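3.2 Table coverings and tableware

Table coverings were recorded in every household that took part in the study, and they turned out to be the part of the inventory on which residents had the most to say. Of the 436 items entered under "dining and tea," cloths and mats were often named before the cups and plates that stood on them. Several residents began the interview by smoothing the cloth with one hand, and the interviewers were asked to note this where it happened.

We separated coverings into fixed and occasional. A fixed covering stays on the table between meals and is wiped or shaken out in place. An occasional covering is brought out for guests or a festival and then folded away. The distinction was taken from the residents' own way of talking. In the Clutov apartments, where most kitchens have one table for eating, homework and bills, fixed coverings were the rule. In the Saarinen row houses, which have a separate eating area, both kinds were found, sometimes one on top of the other.

Checks and grids were common among the fixed coverings. Residents gave practical grounds for choosing them: crumbs and small stains show less, and a cloth that has been pulled to one side is easy to straighten by following a line. One woman in the Clutov group said that she lined up the pattern with the table edge every morning and that her husband had never once noticed. Others paid the pattern no attention and laid the cloth at whatever angle it fell. We had not planned to record the angle of the cloth and did so only from the second round of visits on.

Crockery was coded by rim, by decoration and by whether it belonged to a set. Rim color proved the most useful of the three for matching pieces. A cup and saucer with the same thin line at the edge were coded as a pair even when the rest of the service was missing. Plates with a different rim, or with a printed figure, were coded separately and the resident was asked about them. Figure 3 gives a case with two kinds of rim on one cloth.

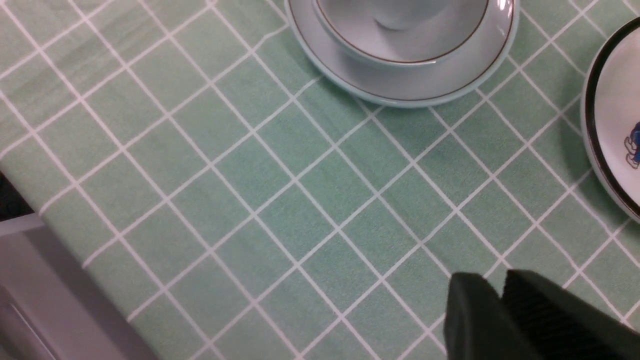 Figure 3. White cup and saucer with thin brown lines, and part of a plate with a dark rim and a blue cartoon figure, on a mint-green cloth with a white grid.

The combination in Figure 3 is close to what we came to regard as the ordinary state of a table in use. The cup and saucer agree with each other. The plate has a much heavier rim and a printed figure, and would not be sold with them. Under our coding it counts as a mixed setting, a category that we had first expected to use for households short of crockery. The interviews did not bear this out. Residents with a complete service in the cupboard also set mixed tables on most days, and kept the service for visitors.

Plates with cartoon figures need a separate remark. At the start of the project they were coded as children's ware, following the list used in the Grakora pilot. This was dropped after the first round. In three households without children the cartoon plate was an adult's regular plate — used for toast, fruit or the bones from a fish — and in one of these it had been in use since the owner's daughter was at school. The revised code records the decoration and leaves the user to the interview.

Coders did not always agree. Lumturie Vukčević and Chia-hao Chiu coded the tableware independently, and most of their differences concerned rims. A thin line in brown or gray can be hard to tell from wear or from a shadow under the edge, and on older pieces the line may be rubbed away along part of its length. Where the two codes differed, Siu-ming Poon went back to the interview notes, and if these gave no answer the piece was entered as "rim uncertain." Cloth patterns caused less trouble, apart from the boundary between a check and a grid. We used "grid" where narrow lines cross a plain ground and "check" where the bands are wide enough to form blocks of their own.

Creases were noted but not analyzed. A fold line may mean that a cloth has lately come out of a drawer, but residents also described fixed cloths that held their folds for weeks, and we had no means of telling the two apart without asking. The question was added to the interview guide in December, too late for the Saarinen households. Storage of cloths is taken up again in Section 3.4, together with towels and bedding.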